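# Suture practice pad

A suture practice pad is a slab of soft, skin-like material that people stitch on while they learn to close a wound. I've been keeping this entry for the Bendeo craft-and-clinic wiki, and I'll say up front that I love these things (I own too many!).

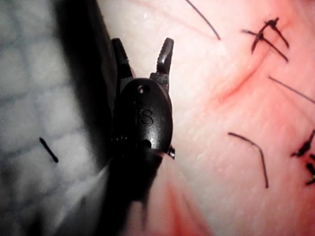 *Reading time: 2 min*

## Surface

A pale pink pad with faint lines and tiny pores is the kind I learned on, and I still like it best. The texture gives your eye something to follow when you're lining up bites. Plain smooth ones exist, and they're fine, but I get lost on them.

Most pads are silicone, often in layers that stand in for skin, fat and muscle. The cheap single-layer ones tear if you pull up instead of following the curve of the needle – ask me how I know. My old Bromolmont pad is 8 mm thick and has held up since March with only one ugly rip near the corner.

## Under the pad

People forget this part! A pad on a bare table slides all over the place, so put something grippy beneath it. I've used foam, a folded towel and one of those bumpy drawer liners, and the liner won. Whatever you choose, shake it out when you're done, as little black thread ends get into every dimple and then into your socks.

## Thread

Black thread shows up beautifully on pink. I buy the Zellitau practice box, 82 packets, nonsterile, and cut my tails to 4 mm. Fine thread is a different story: against a speckled, porous surface it can nearly vanish, and I've snipped the wrong strand more than once. A desk lamp set low to one side helps a lot.
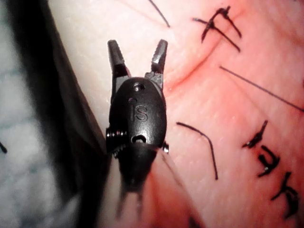

Ross wrote in to say that creases matter more than I'd allowed, and that stitching beside a fold teaches you to keep both edges level, "which a flat pad never will." Fair enough, and I've started bending mine over a rolled cloth.

## Care

Wash with mild soap, pat dry, dust with a little cornstarch. Store it flat, away from newsprint (the ink transfers and stays).

*Last edited September 21, 2023*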